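Ata da reunião da cozinha partilhada, casa Hennessy
14 de outubro de 2026
Tempo de leitura: 3 minutos

Estivemos a Deirdre Sheehan, o Eamon Phelan, a Simin Shahbazi, a Ánh Đặng e eu, Aoife Duggan, que fiquei outra vez com a ata (já sei, já sei, ofereci-me em maio e agora aguento). Começámos tarde à conta do café.

1. Ata anterior
Aprovada. A Ánh pediu para corrigir o nome da loja dos filtros: é Visent, com s. Já corrigi.

2. O pão
Foi o ponto que levou mais tempo, como era de prever! O pão tem andado em sacos por cima do micro-ondas, e a Simin queixou-se, com toda a razão, de que a parte de baixo fica mole e a de cima fica uma pedra. A proposta dela é passarmos a usar a caixa de plástico creme e castanho e deixá-la na mesa branca, onde toda a gente lhe chega. 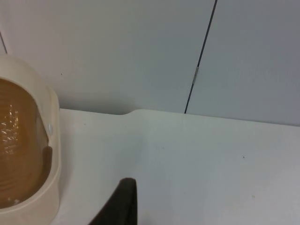 O Eamon preferia uma caixa de madeira e trouxe o preço de uma da Zellus, mas a Deirdre lembrou que ainda temos de pagar o arranjo do esquentador e a conversa morreu ali. Eu gosto da de plástico, confesso. A minha avó tinha uma neste género e lavava-a no tanque com sabão azul, de modo que sou suspeita.

Votámos: 3 a favor da caixa de plástico, 2 contra (o Eamon e, para surpresa geral, a Ánh, que acha que o castanho não liga com nada da cozinha). Fica aprovada.

Discutimos depois as regras, e ficou assim:
- Só pão lá dentro. Bolos, bolachas e o resto vão para o armário.
- Migalhas fora todas as semanas, limpa quem estiver de turno à cozinha.
- Pão com mais de 2 dias vai para o congelador ou para torradas.
- Tampa fechada. A Deirdre quis isto escrito e sublinhado; sublinhar não consigo, mas escrito está.
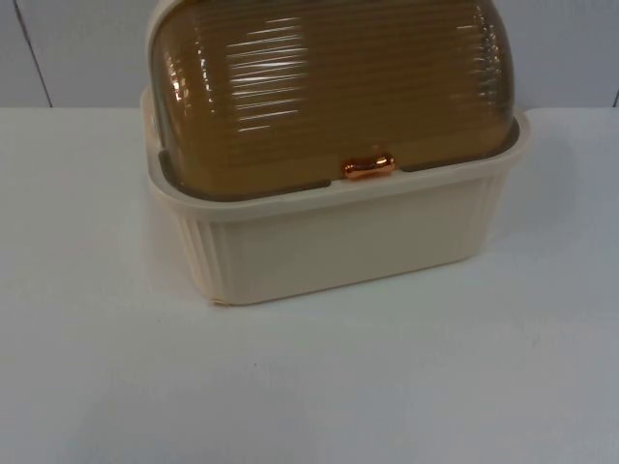

A Simin perguntou se cabe lá um pão de forma inteiro mais as carcaças do Eamon. Ele diz que sim, ela duvida, e ficou combinado que experimentam os dois antes da próxima reunião e nos contam.

A Ánh insistiu que não se encoste nada quente à caixa, nem a torradeira nem tachos acabados de sair do lume. Todos de acordo.

3. Contas
Há 276 euros no fundo da cozinha. A Deirdre quer guardar tudo para o esquentador até termos o orçamento definitivo. O Eamon pediu uma faca de pão nova (a velha rasga mais do que corta, é verdade) e ficou de ver preços na Takeo sem comprar nada por enquanto.

4. Outros assuntos
Os panos de cozinha continuam a desaparecer. Quem tiver algum em casa que o traga, lavado de preferência.
A Simin faz focaccia para a próxima e eu levo azeitonas.

Por fazer:
Simin e Eamon: a prova do pão de forma.
Eamon: preço da faca.
Deirdre: telefonar outra vez ao homem do esquentador.
Aoife: copiar as regras do pão para uma folha e pô-la no frigorífico.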